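여름옷 꺼내기 전에

2021/05/17

4월 말부터 미루던 옷 정리를 이제야 시작했다. 겨울옷을 넣고 여름옷을 꺼내는 일인데, 우리 집은 옷장이 좁아서 한쪽을 비워야 다른 쪽이 들어간다. 작년에는 하루에 끝내려다 밤 열두 시를 넘겼고 다음 날 허리가 아팠다. 올해는 이틀로 나눴다.

니트부터

니트는 걸어 두면 어깨가 늘어난다. 접어서 눕히고, 무거운 것을 아래에 둔다. 작년에 방충제를 옷 사이에 바로 끼웠다가 냄새가 오래 갔다. 이번에는 상자 맨 위에 얇은 종이를 깔고 그 위에 올렸다. 코트 두 벌은 세탁소에 맡겼는데 찾아오는 데 5일 걸린다고 한다.

셔츠는 꺼내 보니 목둘레가 누렇게 변한 것이 있었다. 넣을 때는 깨끗해 보였던 옷이다. 땀이 덜 빠진 채로 보관하면 이렇게 된다고 우리엘이 알려 줬다. 미지근한 물에 과탄산소다를 풀어 담가 두었고, 색 있는 옷은 라벨을 먼저 읽었다.
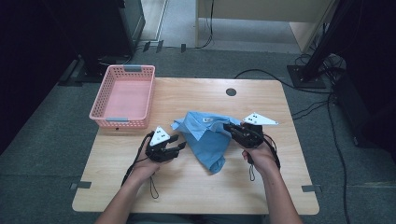

버릴 옷

2년 동안 한 번도 안 입은 옷은 내놓기로 했다. 기준을 정해도 막상 손에 들면 망설여진다. 면접 때 산 재킷은 결국 다시 걸었다. 나머지는 마대에 담아 현관 옆에 두었다. 만사가 아이 옷은 따로 받겠다고 해서 작은 것만 골라 봉투에 넣었다.

남은 것은 양말 서랍과 이불이다. 이불은 날이 맑을 때 빨 생각이다.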